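Bengate Repair and Reuse Workshop
Progress report to the Asamoah Fund, second period

The workshop has been open to the public for the whole of this period, and the tabletop finishing course is now part of the regular program.

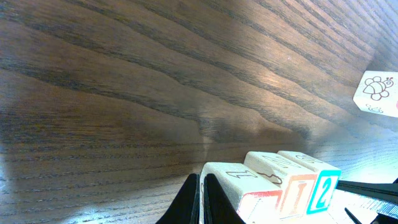

Summary of the period

We set out to do three things: keep the weekly drop-in going, start a paid course in furniture finishing, and move the timber store out of the Lastanora building. The first two are done. The third is partly done and is covered under Delays.

Drop-in sessions

The drop-in runs every Tuesday from 6 p.m. Most people bring chairs with loose joints, drawers that stick, or small tables with water marks. We turned away upholstery work, as we did last period, and gave people a list of local shops instead. The waiting list got long in January and we added a second bench to deal with it. The bench came from our own stock and was not charged to the grant.

Finishing course

The course ran 2 times. Each run covered sanding, stain, oil and varnish, with one evening on repairing old finishes without stripping them. People asked for more time on varnish, especially on how to avoid dust and brush marks on large flat surfaces. The next run will have an extra evening for this. The fee stays at $50, with free places for people referred by the housing office.

Equipment

The dust extractor was bought from Kamix and installed in the back room. Delivery was late, and the first two sanding evenings had to be held in the yard. The extractor works well but is louder than we expected, so we now run it only during set sanding periods. Replacement filters cost $200 a set. This was not in the original budget and we have moved the money from the publicity line.

Delays

The timber store move is behind. The landlord at Lastanora has agreed to let us stay 3 more months at the same rent. Racks are up at Bengate, and the longer boards have been moved. Sheet material and offcuts remain to be sorted.

Next period

Finish the timber move and hand back the Lastanora keys.
Run the finishing course again with the extra varnish evening.
Get quotes for better lighting over the benches.
Send the Fund a revised budget showing the filter costs.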